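Rapport de projet tutoré – Réduire la consommation d'eau dans les cuisines partagées d'une résidence étudiante

1. Contexte et objet de l'étude

Le présent rapport rend compte du travail mené au cours du second semestre dans le cadre du module « Gestion des ressources et habitat collectif ». Il porte sur les usages de l'eau dans les cuisines partagées de la résidence Hirley, qui accueille 157 étudiants répartis sur quatre étages. Chaque étage dispose de deux cuisines, équipées chacune d'un évier double, de plaques de cuisson et d'un plan de travail commun. La résidence ne possède pas de lave-vaisselle.

Le sujet a été retenu à la suite d'une note du gestionnaire signalant une hausse des charges d'eau froide et d'eau chaude. La note ne distinguait pas les sanitaires des cuisines. Il nous a donc été demandé d'isoler la part des cuisines, d'identifier les pratiques à l'origine des consommations les plus élevées et de formuler des recommandations applicables sans travaux lourds.

2. Méthode

Deux sources ont été croisées. La première est un relevé de compteurs divisionnaires, posés en mars sur l'alimentation des huit cuisines par la société Wirovum. Les index ont été notés chaque matin à 8 heures pendant quatre semaines. La seconde est un questionnaire anonyme distribué dans les boîtes aux lettres, comportant 20 questions relatives à la fréquence des repas pris sur place, au mode de lavage et au séchage de la vaisselle. Le taux de réponse s'est établi à 37 %.

Nous avons retenu la grille d'analyse dite Pavlović, présentée en cours, qui classe les gestes domestiques selon leur durée, leur répétition et leur degré d'automatisme. Cette grille a été simplifiée : la catégorie des gestes saisonniers, sans objet sur une période de quatre semaines, a été supprimée.

3. Résultats

La consommation cumulée des huit cuisines s'élève à 2 325 litres par jour en moyenne. Les écarts entre étages sont marqués. Le troisième étage, où les repas collectifs sont fréquents, consomme davantage en soirée mais moins par repas préparé. Le premier étage présente le profil inverse, avec des passages courts et nombreux tout au long de la journée.

Le questionnaire fait apparaître que le lavage sous le robinet ouvert demeure la pratique majoritaire. Les répondants invoquent le manque de place, l'absence de bouchon à l'évier et la crainte de laisser une cuve occupée lorsque d'autres résidents attendent. Ce dernier motif, que nous n'avions pas anticipé, revient dans un grand nombre de réponses libres.

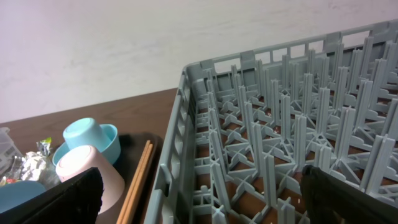 La question du rangement après lavage est également ressortie. Dans les cuisines où la vaisselle propre reste longtemps sur le plan de travail, les résidents déclarent relaver des ustensiles dont ils ignorent s'ils ont déjà été nettoyés. Ce double lavage échappe au relevé des compteurs en tant que tel, mais il est mentionné assez souvent pour être pris en considération.

4. Discussion

Il convient de souligner plusieurs limites. La période d'observation comprend une semaine d'examens, durant laquelle les horaires de repas ont été sensiblement modifiés. Le compteur d'une cuisine du deuxième étage a par ailleurs été remplacé en cours de campagne ; les deux journées concernées ont été exclues du calcul. Enfin, les réponses au questionnaire reposent sur des déclarations et peuvent minorer les pratiques jugées peu vertueuses.

Les résultats conduisent néanmoins à distinguer deux leviers. Le premier est matériel : des bouchons adaptés et des mousseurs à débit réduit permettraient d'agir sur le lavage au robinet ouvert. Le second relève de l'organisation des espaces – horaires de forte affluence, partage des cuves, règles de rangement.

5. Recommandations

Nous proposons d'équiper en priorité les cuisines du premier étage de mousseurs de la gamme Flanora, déjà référencée par le gestionnaire, puis de comparer les relevés sur une durée équivalente. Un bouchon devrait être fourni pour chaque cuve et figurer à l'état des lieux des parties communes. Une règle écrite limitant à deux heures le dépôt de vaisselle propre pourrait être soumise au conseil des résidents.

Une seconde campagne de relevés serait souhaitable à l'automne, après l'arrivée des nouveaux occupants. Les index bruts et le texte du questionnaire sont joints en annexe.

Commentaires (3)

Résident du 3e
Merci pour ce travail. Les bouchons, nous les demandons depuis la rentrée.

Lectrice
Avez-vous séparé l'eau chaude de l'eau froide ? Le rapport annonce les deux au début et ne donne ensuite qu'un seul total.

Groupe projet
Les compteurs posés en mars mesurent l'alimentation générale de chaque cuisine. La séparation est prévue pour la campagne d'automne.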